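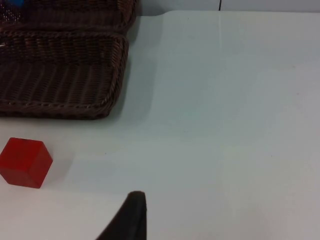
Section 4. Setting Up the Wrist Camera and Gripper on the Clastiris Tabletop Arm

By now the arm should be bolted down and you should have been through the power-up checks in Section 3. Set aside a good part of the morning for what follows, and please don't feel you have to hurry. Most of the calls we get at Plerkham come from folks who skipped a step here and then spent the afternoon wondering why the fingers kept landing a little to one side of the cube.

You will need the practice basket, the red cube, a soft dry cloth and the small hex key from the lid of the tool case.

1. Press the stop button and wait for the light on the base to go out.

CAUTION: Keep your hands away from the fingers until that light is fully out. The gripper can still close on you while it is lit.

2. Wipe the tabletop, then wipe the camera window with a clean corner of the cloth. Go gently, as the window scratches more easily than you'd think.

3. Loosen the 2 screws on the camera bracket by half a turn each. Leave them in their holes (they are tiny, and they love to roll under things).

4. Release the stop button, choose Setup on the panel, and send the arm to its viewing position. Stand clear while it travels.

5. Look at the live view. A fingertip should come up from the bottom edge, near the middle, with its tip pointing toward the table. If it leans off to one side, press stop again, wait for the light to go out, nudge the bracket, and have another look.

6. When you're happy with it, press stop, wait for the light, and snug both screws down. Finger tight plus a quarter turn is plenty.

7. Set the basket on the table within reach of the arm and put the cube in front of it. Release the stop button and run Practice Pick 12 times, moving the cube a little between runs. Always press stop before you reach in.

Note: Shadows from the basket are fine so long as the cube itself is well lit. If the arm hesitates over the cube, try turning a lamp before you go changing any settings.

8. Save the camera position under a name you'll recognize later. Jitendra Vishwakarma, who set up the cell at our Ardale shop, uses the month and his initials, and that has served him very well.

Looking after it

Check the bracket screws and the finger pads every 300 picks, and sooner if the arm has had a bump. Pads should be replaced as a pair, even when one still looks perfectly good. Instructions for changing them are in Section 6.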